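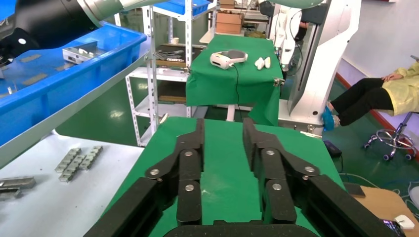 작업대 덮개천

작업대 덮개천은 작업용 탁자의 상판에 씌우거나 깔아 쓰는 천을 통틀어 이르는 말이다. 작업대보, 작업포라고도 하며, 현장에서는 색을 따서 녹색포, 청색포로 부르는 경우도 많다. 식탁보와 형태가 비슷하지만 장식보다 상판 보호, 물건의 미끄럼 방지, 작은 부품의 식별을 목적으로 한다. 조립실, 수리실, 계측실, 의료 관련 교육실, 인쇄물 검수실 등에서 쓰인다. 덮개천은 보통 단독으로 쓰이지 않고 수납 상자, 선반, 받침 패드 같은 정리 용품과 함께 작업 구역을 이룬다.

개요

덮개천을 씌운 탁자는 맨 상판을 쓰는 탁자에 비해 물건을 내려놓을 때 나는 소리가 작고, 둥근 물건이 덜 구른다. 반면 천은 액체를 흡수하고 먼지가 끼기 쉬우며, 무거운 금속을 끌면 올이 상한다. 그래서 같은 방 안에서도 천을 씌운 탁자와 맨 상판의 탁자를 나누어 두는 방식이 흔하다. 사진에서도 녹색 천을 씌운 탁자와 흰색 작업면이 함께 쓰이고 있으며, 은색 금속 블록은 흰색 작업면 쪽에 모여 있다.

명칭

한국어에서는 '덮개천'과 '깔개천'을 구분하기도 한다. 덮개천은 상판 가장자리를 넘어 옆면까지 내려오는 것을, 깔개천은 상판 안쪽에만 놓이는 것을 가리킨다. 다만 이 구분은 지켜지지 않는 일이 많고, 판매 목록에서는 둘을 모두 작업포로 적는다. 수술용 소독포와는 용도와 관리 기준이 다르므로 혼용하지 않는다. 초록색 면직물을 쓴다는 이유로 두 물건을 같은 이름으로 부르는 곳이 있으나, 작업대 덮개천은 멸균을 전제로 만들어지지 않는다.

재질

면
가장 오래 쓰인 재질이다. 열에 강한 편이고 자주 빨 수 있다. 보풀이 생기며, 처음 몇 번의 세탁에서 줄어드는 폭이 커서 재단할 때 여유를 둔다. 두꺼운 능직과 캔버스가 많이 쓰인다.

폴리에스터 혼방
구김이 적고 빨리 마른다. 표면이 매끄러워 가벼운 물건이 면 위에서보다 잘 미끄러진다. 정전기가 생기기 쉬워 전자 기판을 다루는 자리에는 도전성 섬유를 섞은 제품을 따로 쓴다.

펠트
두께가 있어 충격을 줄이는 데 유리하다. 렌즈, 시계 부품, 악기 수리에 쓰인다. 세탁이 까다롭고 작은 나사가 섬유 사이에 끼는 단점이 있다.

코팅 직물
천의 한쪽 면에 수지를 입힌 것이다. 액체가 상판까지 스며들지 않으며 젖은 걸레로 닦을 수 있다. 접은 자국을 따라 코팅이 갈라지므로 말아서 보관한다.

부직포
일회용 또는 단기간용이다. 가볍고 값이 싸지만 날카로운 모서리에 쉽게 찢어진다.

색

덮개천의 색은 녹색, 청색, 회색, 흰색이 일반적이다. 녹색은 금속의 은색과 플라스틱의 흰색, 전선의 검은색이 모두 구별되어 널리 선택된다. 무광의 짙은 녹색은 조명을 덜 반사하므로 오래 내려다보는 작업에 알맞다. 흰 천은 오염을 빨리 알아챌 수 있으나 흰색이나 투명한 부품을 찾기 어렵다. 청색은 같은 색의 플라스틱 상자를 많이 쓰는 작업실에서 피하는 경우가 있다.

여러 색을 나누어 쓰는 곳도 있다. Orley 작업실 안내서는 색을 공정에 따라 정해 두었는데, 녹색은 조립 전 부품, 회색은 점검을 마친 물건, 흰색은 포장 직전의 물건에 배정된다. Ernness의 공동 작업장에서는 색 대신 천 귀퉁이에 꿰맨 헝겊 표로 구역을 나눈다.

규격과 재단

규격은 상판의 가로세로에 늘어뜨림 길이를 더하여 정한다. 늘어뜨림이란 상판 모서리에서 천 끝까지의 길이를 말한다. 늘어뜨림이 짧으면 천이 밀려 상판이 드러나고, 길면 의자나 무릎에 걸린다. 앉아서 쓰는 탁자는 앞쪽을 짧게, 뒤쪽을 길게 하는 비대칭 재단을 하기도 한다.

가장자리는 두 번 접어 박는 것이 보통이다. 접지 않고 오버로크로만 처리한 천은 얇게 놓이지만 올이 풀린 실이 부품에 감길 수 있다. 모서리 처리는 다음과 같이 나뉜다.

늘어뜨린 모서리: 재단과 세탁이 쉽다. 네 귀가 다른 부분보다 길게 처진다.
접은 모서리: 침대보처럼 접어 고정한다. 따로 바느질하지 않아도 되지만 물건을 옮길 때마다 흐트러진다.
박은 모서리: 상판 모양에 맞추어 꿰맨다. 가장 단정하지만 다른 탁자에는 맞지 않는다.
둥근 모서리: 귀퉁이를 곡선으로 잘라 바닥에 끌리지 않게 한다.

고정

천이 움직이지 않도록 집게, 고무줄, 끈, 벨크로를 쓴다. 집게는 탁자 폭 방향으로 4개를 두는 배치가 기본이며, 긴 탁자에는 더 단다. 집게의 손잡이가 앞으로 튀어나오면 옷이 걸리므로 옆면이나 뒷면에 물린다. 상판과 천 사이에 얇은 고무망을 까는 방법도 있다. 접착테이프는 떼어 낸 자리에 끈기가 남아 권장되지 않는다. 무게추를 천 끝에 넣어 꿰매는 방식은 Husar 지역의 제본소에서 쓰이며, 그곳에서는 납작한 쇠 조각을 천 끝단에 넣는다.

탁자 위 물건의 배치

덮개천을 씌운 탁자에는 대체로 가볍고 긁히기 쉬운 물건을 올린다. 사진의 탁자에는 흰색과 회색으로 된 머리띠 모양의 기기와 작고 둥근 흰색 물체 두 개가 놓여 있다. 기기에 달린 가느다란 검은 케이블은 탁자 앞쪽으로 늘어져 있다.

케이블을 다루는 방식은 작업실마다 차이가 크다. 앞으로 늘어뜨리면 어느 선이 어느 기기의 것인지 바로 보이고 연결과 분리가 쉽다. 뒤로 넘기면 통로 쪽이 비지만 탁자를 벽에서 떼어야 손이 닿는다. 늘어진 선이 천과 함께 당겨지면 위에 놓인 물건까지 끌려오므로, 선을 상판 아래에서 한 번 고정하거나 천에 단 고리에 끼운다. 여분의 선은 느슨하게 감아 기기 옆에 둔다. 꺾어서 천 밑에 밀어 넣으면 상판이 고르지 않게 된다.

크기가 비슷한 물건은 한 줄로 놓고 사이를 손가락이 들어갈 만큼 띄운다. 짝을 이루는 물건은 붙여 두어도 된다. 무거운 금속 블록은 천 위에서 밀지 않고 들어서 옮기며, 자주 옮겨야 하면 맨 상판의 작업대를 쓴다.

함께 쓰이는 수납 용품

플라스틱 상자
부품과 기기를 탁자로 나르거나 임시로 담아 두는 데 쓴다. 파란색, 회색, 노란색이 흔하다. 바닥이 단단하여 안에 담긴 물건이 미끄러지므로 패드를 깔기도 한다. 사진의 큰 파란색 상자는 앞으로 기울어 있고, 바닥에는 네모난 회색 패드가, 그 안쪽에는 흰색과 회색의 전자 기기가 들어 있다. 기울여 둔 상자는 안이 들여다보이고 손을 넣기 편하지만, 수평으로 둔 상자보다 쌓기가 어렵고 차지하는 폭이 넓다.

쟁반
낮은 테두리를 가진 얕은 그릇이다. 한 번의 작업에 필요한 물건을 모아 두며, 상자와 달리 내용물을 겹쳐 쌓지 않는다. 쓰지 않을 때는 선반 위 칸에 올려 둔다.

금속 선반
기둥에 일정한 간격으로 홈이 뚫린 조립식 선반은 칸 높이를 바꿀 수 있어 작업실에 많다. 사진 속 흰색 금속 선반이 이 종류로, 위 칸에 파란 쟁반이, 중간 칸에 금속 공구 또는 부품 묶음이 있다. 높이를 바꿀 때는 칸을 비우고 양쪽 걸쇠를 같은 번호의 홈에 끼운다.

골판지 상자
완충재, 여분의 천, 빈 포장을 넣는다. 종이 먼지가 나므로 덮개천을 씌운 탁자 위에는 올리지 않고 선반 옆이나 뒤에 쌓는다.

관리

덮개천은 털기, 솔질, 세탁의 순서로 관리한다. 털기 전에는 천 위를 손바닥으로 훑어 남은 나사나 핀이 없는지 확인한다. 금속 가루가 묻은 천은 털지 않고 안쪽으로 접어 걷은 뒤 흡입식 청소기로 빨아들인다. 기름 얼룩은 중성세제를 묻혀 두었다가 빤다. 섬유 유연제는 표면을 미끄럽게 하므로 쓰지 않는다.

면 덮개천은 세탁 뒤 약간 덜 마른 상태에서 다림질하면 주름이 잘 펴진다. 접어 보관할 때는 접는 선을 매번 바꾼다. 같은 선이 계속 접히면 그 자리의 색이 먼저 바래고 천이 들떠 작은 물건이 기운다.

Fokotska의 대여 창고에서는 천마다 번호를 박음질해 세탁 횟수를 적는다. 등록된 덮개천은 413장이고 그중 374장이 녹색이며, 면 제품은 세탁이 12회를 넘으면 크기를 다시 잰다. 치수가 줄어든 천은 작은 탁자용으로 다시 재단하거나 선반 깔개로 돌린다.

교체 시기

다음과 같은 상태가 보이면 교체한다.

상판이 비칠 만큼 얇아진 부분이 있다.
가장자리 박음질이 풀려 실이 늘어진다.
빨아도 빠지지 않는 기름기가 손에 묻는다.
코팅이 갈라져 가루가 떨어진다.
눌린 자국이 펴지지 않아 물건이 똑바로 놓이지 않는다.

작은 구멍은 같은 색의 천을 뒤에서 대어 깁는다. 앞에서 덧대면 턱이 생긴다. 낡은 면 덮개천은 잘라서 공구를 닦는 걸레로 쓰고, 코팅 직물은 바닥에 까는 용도로 쓴다.

안전

늘어뜨림이 바닥에 닿으면 발에 걸리기 쉽다. 발판이나 바퀴 달린 의자를 쓰는 자리에서는 천 끝을 의자 좌석보다 높게 둔다. 인두, 열풍기, 불꽃을 쓰는 공정에서는 천을 걷고 내열판을 놓는다. 가운과 신발 덮개를 착용하는 작업실에서는 옷자락이 천 끝의 집게에 걸리지 않도록 탁자 사이의 통로를 넓게 잡는다. 신발 덮개는 매끄러운 바닥에서 미끄러질 수 있으므로 떨어진 천을 밟지 않게 바로 줍는다.

같이 보기

식탁보
제도판
정전기 방지 매트
조립식 선반
공구 쟁반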